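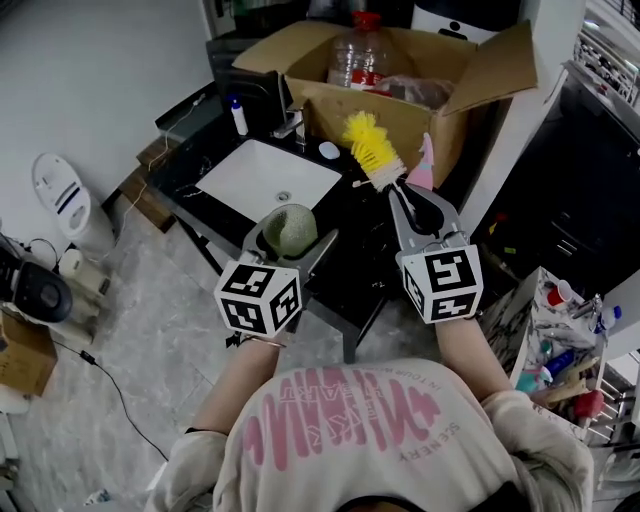
3.2 Serving temperature and reported acidity
Panelists tasted each white wine at 8 and again after the bottle had stood on the bench long enough to reach room temperature. Colder pours were scored as more acidic and less aromatic, in line with the first tasting round. The term "melon" caused the most disagreement. Some panelists used it for ripe, sweet notes and others for the green smell near the rind, so the reference list was revised to name one type only: a round green melon with a pale netted rind, as held in the left gripper in Figure 2. Scores for the term were then collected a second time, and only the second set is used below.

In total, 898 score sheets were kept for analysis. Sheets with a missing aroma field were dropped before the means were taken. Karpenko and Moroz coded the free-text comments separately, and differences were settled by Levchenko, who had not seen the bottle codes. Wines from the Futmont plots drew the melon term more often than those from Gulten – the gap was largest in the warmer pours and nearly vanished in the cold ones. Sweetness scores did not follow the same pattern.

Glass shape was held constant. Each pour was 60 ml, and panelists rinsed with still water between samples. Two limits should be noted. The Gulten wines were all bottled in October, while the Futmont wines came from several bottling runs, and age in bottle may account for part of the difference. The panel was also trained on white wines alone, so the results should not be carried over to rosé or sparkling styles.

Figure 2. Reference item for the term "melon", revised list.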